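Lurnunis Transit Fare Notices
Data card, release 4
Last updated 4/28/21

Summary

Lurnunis Transit Fare Notices is a collection of public notices issued to passengers by the ferry, tram and bus operators serving the Murkberg lagoon district. The notices cover fares, day passes, luggage charges, night service and the replacement of paper tickets by stored-value cards. The collection is intended for research on how fare information is written and how well visitors understand it.

Maintainer: Duarte Pacheco, Matheson Institute for Travel Information

Contents

The release contains 3,000 notices in plain text, grouped into 133 fare topics. Each notice is stored as one record. Records are supplied in a single tab-separated file, with a second file listing the topics and their short definitions.

Fields

notice_id – a permanent identifier, never reused after a record is withdrawn
operator – the operator that issued the notice
mode – ferry, tram, bus or combined
topic – one of the fare topics in the topic file
valid_from – first day on which the fare or rule applied
valid_to – last day, left blank if the notice does not state one
audience – resident, visitor or both, as stated in the notice
body – full text of the notice in English

Sources

Notices were supplied by the operators from their own archives or copied from stop displays and ticket office counters. Where an operator issued the same notice at several stops, one copy was kept. Notices issued in other languages were included only if the operator also published an English version. No translations were made for this collection.

Labeling

Topics were assigned by two readers working separately. Disagreements were settled by the maintainer. The most frequent disagreement concerned passes that combine ferry travel with museum entry, which may reasonably be filed under either tourist passes or partner offers. Such records carry the topic of the product named first in the notice.

Changes in this release

The former topic "card deposits" has been divided into deposits and refunds. Fares on the Cirkov landing route, previously marked as bus, are now marked as combined. Eight duplicate records were withdrawn. Blank lines inside the body field have been removed – users who rely on paragraph breaks should continue to use release 3.

Known limitations

Ferry notices are better represented than tram notices. Winter timetables are thin, and notices from August make up a larger share of the collection than any other month. Prices are given as printed and have not been adjusted. The collection must not be used to plan travel or to determine the fare currently in force.

Personal information

Names and direct telephone numbers of counter staff were removed before release. General inquiry numbers were retained. Any remaining personal detail should be reported to the maintainer with the notice_id.

Terms of use

The collection may be used for research and teaching. Copyright in individual notices remains with the operators. Redistribution of the full file requires written permission from the Institute. Published work should cite the collection by name and release number.

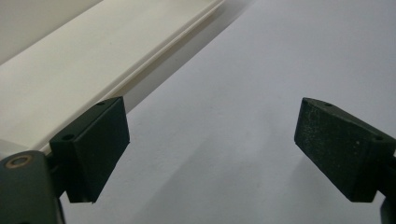
Figure 1. Dark finger pads above a pale tabletop.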